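Home Notes Archive About

Workshop > Paint and Walls > Primer

Sanding between coats, 11th October

I repainted the back room of the Tillman Street house with Trendwood eggshell and kept notes on grit. The old finish was glossy, so it had to be keyed before primer. I started with 400 on a pole sander and it did almost nothing. Going down to 120 fixed that, at the cost of a second vacuuming.

After primer I went to 400 again, by hand, light pressure. 800 is too fine for a wall. I keep 1000 for trim only.
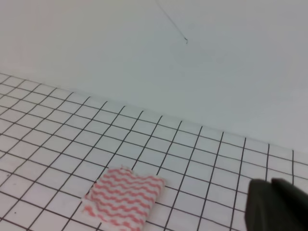 Roller choice

A 3/8 inch microfiber nap leaves less stipple than the woven sleeve I used in the Hornell apartment. It also sheds less, provided it is washed before first use. Load it fully, roll off on the grid, and keep a wet edge. Pale gray hides lap marks better than I expected — the flat white ceiling did not.
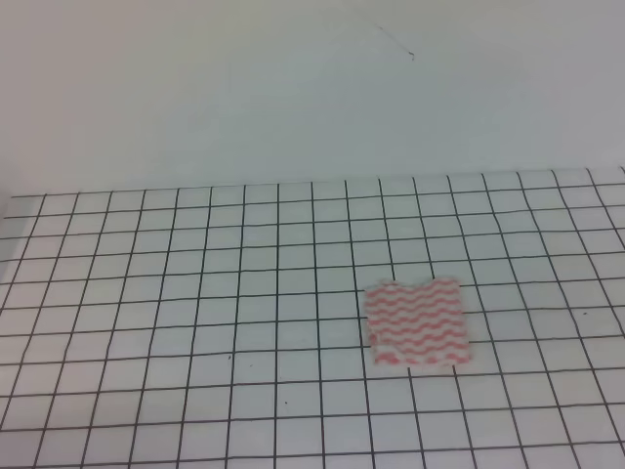
Second coat went on after an overnight wait. The can says four hours, but the room was cool and the film still dragged under a fingertip at six. I cut in one wall at a time and rolled it before moving on. Still to do: the closet, and the door casing.

Recent posts
Takow sander, one year in
Patching nail holes
Storing half cans of paint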